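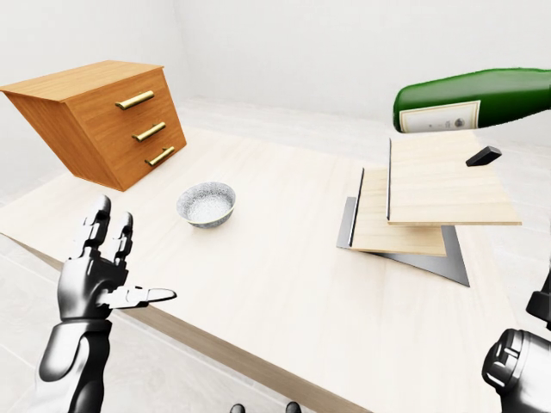 # Tellska Tabletop Set

Tellska is a licensed set of simulated manipulation episodes prepared by Camenzind for organizations evaluating the Ruto humanoid controller. It is supplied as a stand-alone product and may also be ordered with the Biltik playback tool.

## Contents

- 2,000 episodes, divided into training and held-out portions
- 360 held-out episodes, reserved for scoring
- Licence terms and a changelog, last revised in June

## Appearance variation

Surface finishes are varied while the task is held constant. Bowls may be plain, speckled or patterned, and flooring may change from tile to wood. Licensees should not treat colour as a cue to object identity. 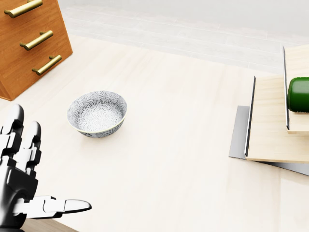
Tellska support was asked by one licensee whether finishes could be fixed for a baseline run. Camenzind replied that a fixed-finish subset of 300 episodes is available on request, at no additional charge.

## Known limitations

Contact behaviour has not been calibrated against physical hardware, and scores should not be reported as evidence of real-world performance.
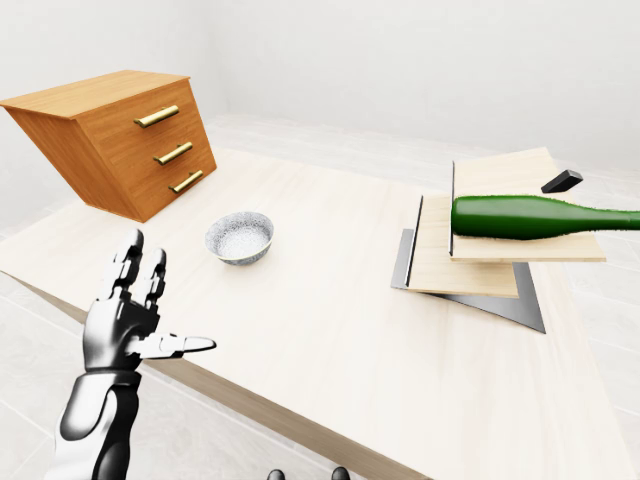
Object masks are provided for every rendered view. Masks are least reliable where thin items overlap, as with the two pale boards stacked over the grey metal plate, and at glossy outlines such as that of the green bottle. Corrections may be submitted through the licensee portal, up to 500 per request.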